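Subject: Re: [small-shippers] Bottles in cartons, caps coming loose
From: Ksawery Wilczyńska
To: small-shippers list

Hello Colleen, hello everyone,

I have read your message two times, because we had almost the same trouble in spring and I wanted to compare before I answer. I keep your text below in pieces and write under each piece. Please excuse if I repeat things that are already in the list archive, I could not find all of it.

Colleen Dufour wrote:
> We send small plastic bottles in cartons, usually four to a carton,
> sometimes six. In July we sent 266 cartons and a number of them came
> to the customer with liquid in the bottom. The bottles themselves are
> not broken. The caps had turned a little. We stand the bottles upright
> with crumpled paper between them.

This is the important point for me, that the bottles are not broken. If the wall is whole and only the cap has turned, then more paper will not help you very much. Paper keeps the bottle away from the carton wall, but it does not hold the cap. When the carton shakes in the truck, each bottle turns a little against its neighbor, and the cap goes with it or against it.

We had also crumpled paper, and we also put the bottles standing. I was sure that standing is the right way, because it is written on the side of every carton with the two arrows. But I don't know any driver who looks at the arrows. So now we pack in a way that the bottle can travel in any position.

> Somebody here suggested to lay the bottles down and roll them
> together in plastic wrap. Is it worth the extra time? I am afraid of
> the weight of the top one pressing on the others.

We do it like this now, and I think it is worth the time. The wrap goes on the table first, opened as wide as it will go, and with no care about wrinkles. Then the bottles are laid on it on their sides, one next to the other, and all the caps point to the same side. This last thing I ask from everybody who packs with me. If one cap points the other way, it rubs on the bottom edge of the next bottle, and that edge is quite hard.

About the weight, I was afraid also, but with bottles of 354 ml I did not find a single one pressed flat. With big bottles of several liters I would not do it without testing first.

After the bottles are laid, you take the near edge of the wrap and bring it over, press it down in the valleys between the bottles with your hand, and roll. Two turns are enough. On the third turn the bundle becomes too thick for our carton, and people start to push it in by force, and then the labels get scratched.

The orange bottles with the white and blue label are a good shape for this method, and here three lie on the yellow wrap, with one more on the green board and the carton next to the laptop.

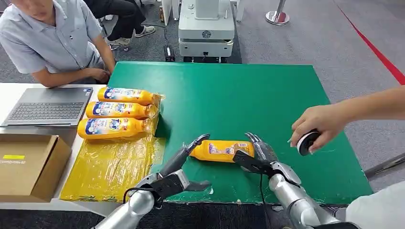
Should the caps be taped before the bottles go into the wrap?

Tape only the caps that have no seal ring, and do it before wrapping, with one short piece across the cap and down both sides of the neck.

I say short because long tape goes over the label, and the customer pulls the print off together with the tape. We had two letters about this. One of them was friendly.

> What kind of tape do you use? We have Bhat tape, the clear one, and it
> lets go when the storage room is cold.

We had the same Bhat tape until winter and I have the same opinion. It is a nice tape for closing paper bags. For cartons we changed to the Gernard paper tape with the threads inside. It is more expensive and it needs a firm hand, but it does not open at the corners. For the caps I still use the Bhat, because there it must come off easily. If your room is cold, keep the roll in a warm office and take it out when you start. I know it sounds like advice from a grandmother, but it works at our place.

> We have the cartons from Cenix, the brown ones with single wall. Do you
> think we must change to double wall?

Before you spend money, please look at how the carton is filled. I took ten of ours, closed them, and turned them slowly next to my ear. In six of them I could hear the contents move. After I put one folded sheet of cardboard on the side where the bundle was loose, they became quiet, and it was still the same single wall. So I stayed with the Cenix cartons for everything up to four bottles. For six bottles I use double wall, because the bottom started to hang down when you carry it with one hand.

One more thing about the cartons. Please fold the bottom flaps fully and tape them before the bundle goes in. I see often that people work with the flaps half open and put the bottles in already, to save time, and then they must turn a full carton over to tape it from below.

> And the last question, how do you keep the table in order when there
> are two or three people around it? Ours is a mess after one hour.

Ours also, I will not pretend. What helped a little is that each thing has a side. The carton and the papers with the orders stay on the left, the wrap lies in the middle, and the tape stays on the right. Whoever takes the tape must put it back on the right, also when he needs it again in a minute. In the first weeks I said this so many times that I was tired of my own voice. The orders themselves we check on a laptop, so there is less paper to lose, but there is always somebody who puts a bottle on the keyboard.

We also bought 200 of the small absorbing sheets from Flolow, the ones you put on the bottom of the carton. I cannot recommend them yet or speak against them. Since we wrap the bottles there was nothing to absorb, so they are lying on the shelf. If you want to try, I can send you a part of the pack, you pay only the postage.

Colleen, can you write to the list which caps you have, with ring or without, and if the liquid came from all the bottles in one carton or only from one? If it is always one, I would look at which place in the carton it had.

With kind regards,
Ksawery

P.S. Somebody asked last month for the way to fold the cardboard sheet for the loose side. I have it drawn on paper and will scan it when the scanner is back from repair.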